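Workshop notebook — shape blocks and the big board
August 3, 2023
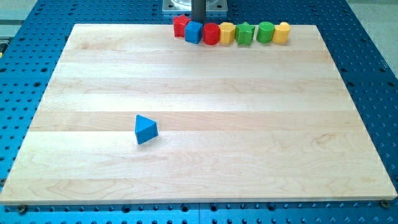 Carried on with the Tutodum set this morning. The order is for nursery sorting sets, small coloured shapes that stand upright, and Destlow want the sample pieces back with notes before they settle the sizes. I worked on the pegboard table again as the other bench is full of the Sodier drawers.

Board first. It has been lying on the blue table since the end of July and I wanted to know if it had moved. Straight edge across in five places, both directions. It still sits flat apart from the back left corner, where I can slide a piece of paper under the rule. That is no worse than last week. The joints between the strips are tight and I can't feel any of them with a fingernail. The strips don't match for tone, some creamy and some more honey, and I had thought about turning two of them before glue-up. Didn't, and I don't mind it now. The darker streaks are mostly in the half nearest the front. If Destlow want a plain face for the photographs we can use the back half, or turn the board round.

Front edge still needs a light sand and the corners easing. Leave the top alone until the oil arrives. Yordanov say 11 working days, which they also said last time.

Blocks next. Red, blue, yellow and green, in stars, cylinders, a cube and a hexagon. Put them in a row at the back of the board, close together, and looked at them from the front at sitting height, then from standing.

Stars: the points are the weak place. Ran a thumb round the red one and the green one. The red is fine. The green has one point that feels sharper than the others, so I have marked it underneath in pencil. Ask for a slightly bigger radius on all the points, both colours, so they stay a pair.

Cylinders: all stand without rocking. The yellow looks a bit pale next to the yellow hexagon. I moved the two to the window and could still see it. Could be a different batch of colour. Not a fault for a child but it will be noticed on a shelf, so it goes in the notes.

Hexagon: good. The flats are crisp enough to tell it from the cylinder by feel, and that was the worry with the first samples. From a distance it still reads as a cylinder, so the flats should not get any softer than this.

Cube: nothing to say about the cube.

Drop test on the spare pieces, 17 drops each from bench height on to the concrete. Two small chips on the spare star, both on points, none anywhere else. Same result as the July spares.

Spacing for the tray. With the blocks nearly touching it is hard to get a finger and thumb round the middle ones without knocking a neighbour over. Tried gaps of 4 mm and then 11 mm. The wider gap is comfortable for an adult hand and ought to be plenty for a small one. It makes the tray longer — check against the box before telling Destlow anything.

To do:
Sand front edge of board, ease corners
Write up the star points and the yellow for Tutodum
Measure the inside of the box
Chase Yordanov about the oil
Clear the Sodier drawers off the other bench

The pencil marks on the spares rub off easily, so keep those in the marked tin and don't mix them with the good set.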